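Drorumo yarn shop to stay open as a members' co-op

KALTCOMBE — The little yarn and craft shop on Horgan Street, which has sold wool, thread and good advice to three generations of Kaltcombe knitters, will not be closing its doors in January after all. Customers have clubbed together to take over the lease, and the shop will carry on under its old name, Drorumo, as a co-op owned by 244 members.
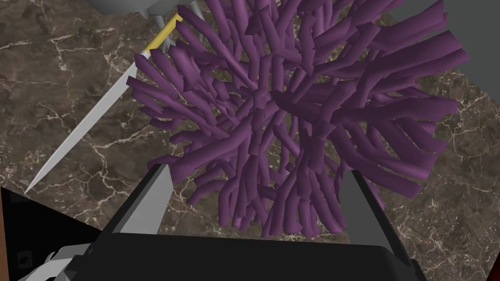
2 min read

Nerea Manzano, who has run the shop for 14 years, told her regulars last spring that she was ready to retire and had not found a buyer. She had expected a few kind cards and maybe a cake. What she got was a packed back room the very next evening, with people sitting on the stairs and a sign-up sheet going around before the kettle had boiled.

"I went home and cried, and then I went back in the morning and there were two more names pushed through the mail slot," Manzano said. "One of them was a lady who moved to Drestia years ago and still comes over on the bus for her sock wool."

Each member has paid $50 for a share, and that gives them one vote at the yearly meeting, however many shares they might like to buy later on. The money has gone toward the deposit on a new lease and a much-needed repair to the roof over the stockroom, where a bucket has been standing in the corner for longer than anyone cares to remember.

Lina Bitar, a retired school secretary who helped put the plan together, said the hardest part was the paperwork — there was a great deal of it, and most of it seemed to want signing twice.

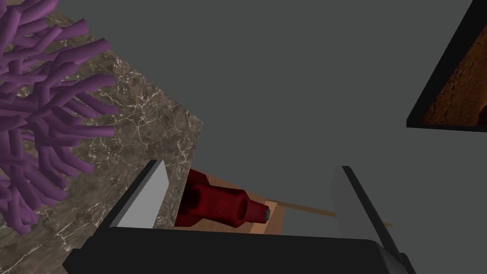 She was helped along by Pravesh Cele, whose bakery is two doors down and who had been through much the same thing when he took on his own lease. He lent the group his upstairs room for meetings and, by all accounts, kept them very well fed while they argued over the wording.

Manzano will stay on through the winter to show the new team how the ordering works and which suppliers need a phone call instead of an email. After that the shop will be managed by Valtteri Lappalainen, who first came in to learn how to darn a sweater and has been helping out on the busy afternoons ever since.

The beginners' knitting circle will keep its usual spot in the back room, starting at 6 p.m., and a mending table is planned for the spring. Shares are still on sale at the counter, and Lappalainen says newcomers are welcome to come in and ask questions whether or not they have ever held a pair of needles.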